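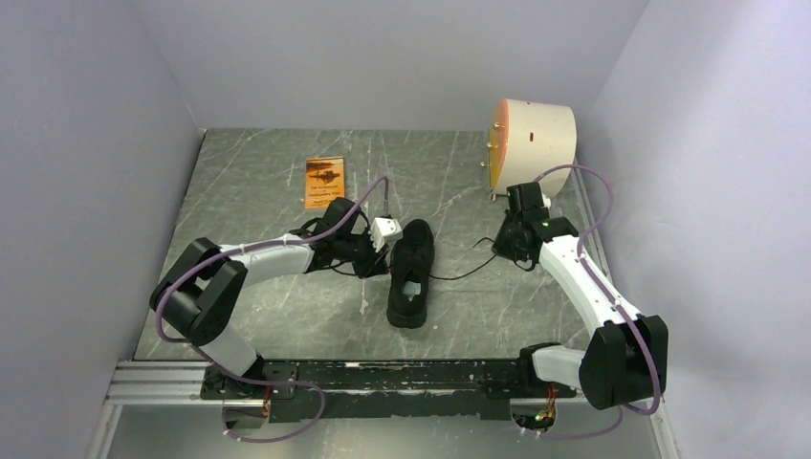 Bullside is looking for people who don't believe what cleaning adverts tell them. We test household products that claim to leave a surface "like new", and most of those claims look thin to us. Cendance says its new polish hides wear on any dark finish. I'd like to see it tried on a black coating as scuffed and chipped as the one on that long plate, with the grey already coming through, before I believed a word.

We need 28 households for a trial lasting four weeks in August. You will use one product on something worn at home, keep short notes and send them to us every Friday. No experience needed. Fans of the brand need not apply, and neither should anyone who works for it.

You get £16 a week, paid whether you like the stuff or not. Write to the Bullside trials desk by 7th May with five lines on the last product that let you down.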